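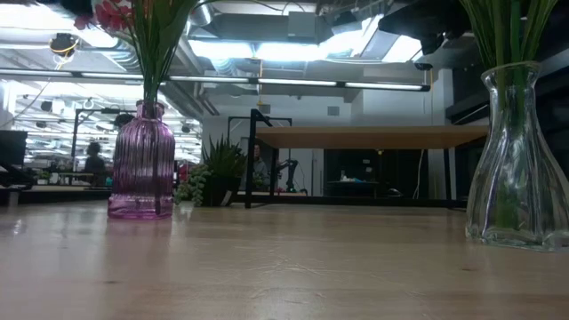 Figure 2. Tabletop arrangement with two ribbed or fluted vessels.

3.2 Vessel form and stem support

Stem support was assessed by neck geometry, body profile and base thickness. Necks were grouped as short or long and rims as flared, straight or wavy. The two vases in Figure 2 differ in rim and color but share a thick base and a narrow opening, with stems that spread outward above it. Clear glass leaves the lower stems visible as a blurred green column, so stem length inside the vessel was measured before filling and not read through the wall.

The full set comprised 21 vessels supplied by Butico and Pons. Each was filled to the shoulder and loaded with mixed stems following the procedure of Koech and Tovar. Lean angle was recorded at placement and again after one hour, giving 2,182 readings. Of these, 664 came from vessels with a flared rim. Readings taken after a stem had been repositioned by hand were excluded from the comparison in Table 3.

Potted plants were not scored. Their containers were treated as fixed neighbors, and the clearance between pot and vase was entered as a covariate in the model described in Section 3.4.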